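Is the packing robot at the Flerkon open day the real thing?
Posted by shopfloor_skeptic in Small Business and Workshops

We ship spare cables and adapters out of a unit in Udville, 70 boxes on a busy day. In June I went to the Flerkon open day, mostly because the Skasico rep kept calling me. They had an arm working over small cartons on a white table. Sales guy said 718 boxes a shift. I stood there for two coffees and didn't see anything close to that pace. When I asked how it copes with a cable that springs back out, I got a brochure.

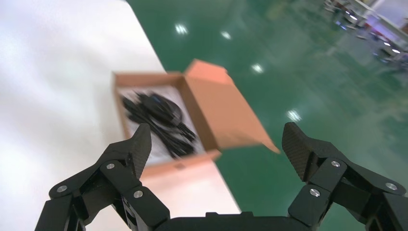
Gripper open over a carton with a coiled cable in it, Flerkon open day

The starter package is $2,385 a month on a lease. Has anyone seen one of these run away from a demo table? I'd like to hear from people who aren't selling them.

bakker_fan_99
Buy a Bakker. Ours is great.

tapeandlabels
I went to the same event last year and came home with the same doubts. Cables are a rotten test piece because every coil sits differently, so ask who wound them and whether they'll run yours. Take a bag of your worst ones along. Also ask what they count as a box - picked, packed, or closed and taped. At 70 a day I'd pay a part-timer and look again in a couple of years.

millroad
Get the 718 in writing, with your product named in the contract. We asked for that and the rep went very quiet.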